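Fruit, veg and one orange friend: the white table gallery

Posted Jul 23, 2024 by Nives Lombardi

I have been collecting play-market bits for years, and the Pradcombe set is still the one I get most excited about! It's a tiny cast: a banana, an apple, a cucumber, a chili pepper, a plate, a little metal bowl and a soft toy who presides over the lot. I love how much you can do with so little on a plain white table — the colours do all the work, and every time something moves it feels like a new set.

Click through for the bigger versions. Favourites are very welcome in the comments (last gallery had 109 of them, and I read every one).

Banana on the plate

The sage-green plate is my favourite piece, and a yellow banana is exactly what it wants. I do like the apple sitting up in its silver bowl, too, with the chili off to one side and our orange, dinosaur-ish pal standing at the back with that tiny frown. Such a serious face for someone with a cream belly!
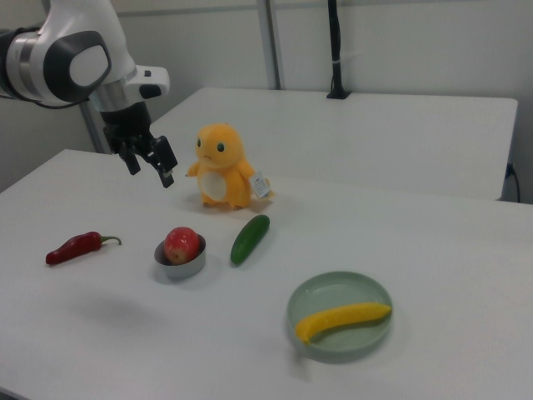 Plate to one side

Same players, new arrangement. With the plate empty and off on its own at the left, the middle of the table gets the attention: red apple in the bowl, cucumber close by, chili pointing off on the diagonal. The banana is up in the gripper and the soft toy is lying down, little limbs out to the sides. I could look at that bumpy cucumber skin all afternoon.

The small bowl deserves its own mention. It's low and round, and the apple very nearly fills it, so you get a neat ring of grey metal around all that red. I tried the same idea at home with a mandarin in a ramekin and was ridiculously pleased with myself.

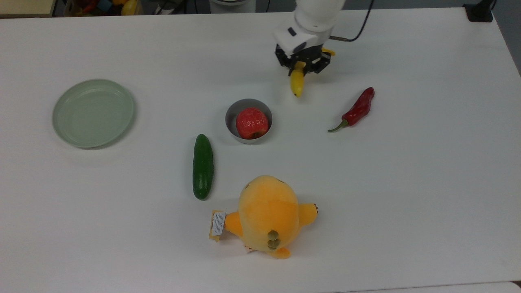
What's a good first group of colours for a play-market table?

Start with one red, one yellow and one green, then add a dish in a softer shade so the bright things have somewhere to sit. A second red in a different shape (long beside round, say) is a lovely next step.

More galleries: Temba baskets, the Skurnia tea table. The next play-market page goes up in September, and it has pears!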